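STINDHOLM, Mar 8, 2026 - Emeck today announced the opening of a parcel measuring room at its Dunleavy building, giving small merchants a single place to have outgoing goods sized, weighed and sorted before they are handed to a carrier.

The room occupies 340 square meters on an upper floor and was fitted out in January under an agreement with Nurnell, which supplied the workbenches and the software that records each parcel. Staff will handle up to 3000 parcels a day once the service is fully under way. 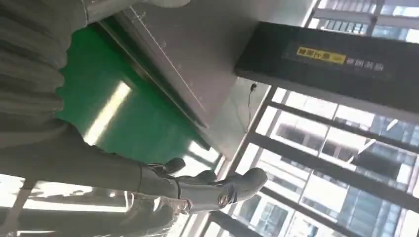

The service is intended for sellers who ship soft goods in bags and wraps. Packages of this kind are often billed at the wrong size, as they have no fixed edges and may be measured differently at each stop. Emeck will issue one record per parcel, and merchants may present that record to any carrier when a charge is in dispute.

"Our customers asked for a figure they could rely on," said Shivam Kaushik, director of merchant services at Emeck. "A bag of clothing does not sit like a box, and it should not be charged by guesswork."

Daylight was among the conditions set for the room, and the benches were planned with the windows in mind.
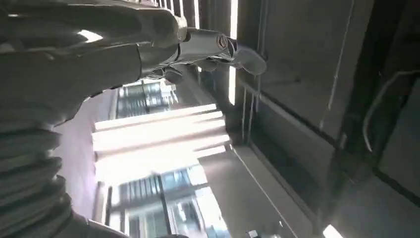 Equipment and Procedure

Parcels are taken one at a time and placed on a measuring platform, and the result is entered before the next parcel is taken up. Items that cannot be measured are returned to the merchant without charge.

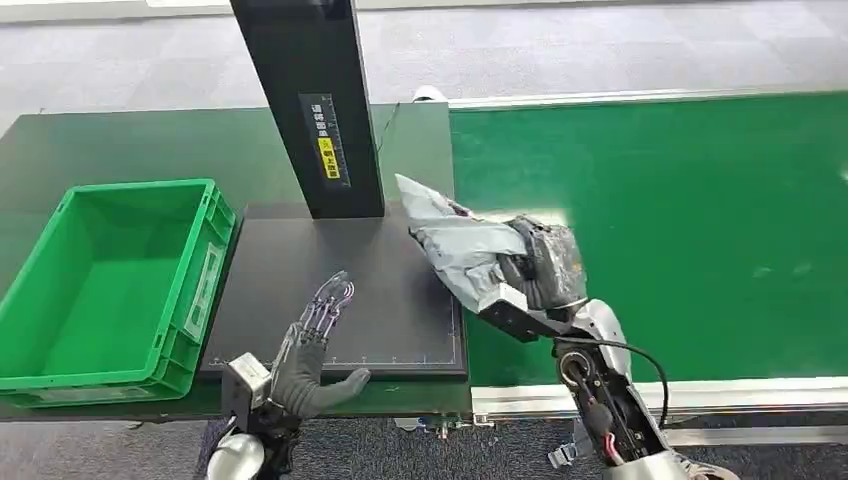 Nurnell will maintain the benches for the first 18 months of the agreement. The black platform has a ruler scale along its front edge, and a second scale runs up the column behind it, so that a reading can be checked by eye. A green plastic crate stands beside the platform on the workbench. Crates of that type may be ordered by merchants who wish to deliver in bulk.

"We kept the layout plain," said Orestis Vlachopoulos, head of installations at Nurnell. "The person at the bench should be able to reach everything without walking."

Merchants in Stindholm may register at the Dunleavy front desk. Sixteen have enrolled to date. Rates are available on request from the Emeck merchant services office.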